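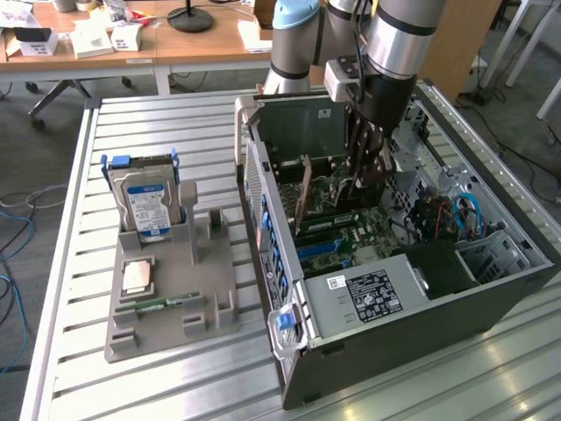
According to Casimiro Esteban, a desktop computer is best understood as a set of agreements about size, and the parts inside it matter less than the fact that they fit together. His view is often repeated in writing on the modular desktop, a type of personal computer built from separate parts that follow shared measurements.

Design
Most modular desktops have a main circuit board, or motherboard, with slots for memory and expansion cards. The case holds the board on short metal posts and leaves openings at the rear for cable sockets. One side cover normally comes off for service.

Repair and reuse
Because the parts are separate, a failed memory module can be replaced without discarding the machine. The Korerwood repair center, founded by Joar Engebretsen, received 4,000 desktops in its first 6 years. It returned 2,000 to use, many of them in schools in Ulura, and stripped 502 for spare parts. The remainder went to metal recovery.

Limits
Reuse is harder when makers depart from shared sizes. Ferkum sold office desktops with a power connector of its own design, and owners had to buy replacement supplies from the same firm. Changes in memory types have a similar effect, as older modules do not fit newer slots.

See also
Computer case
Expansion card
Electronic waste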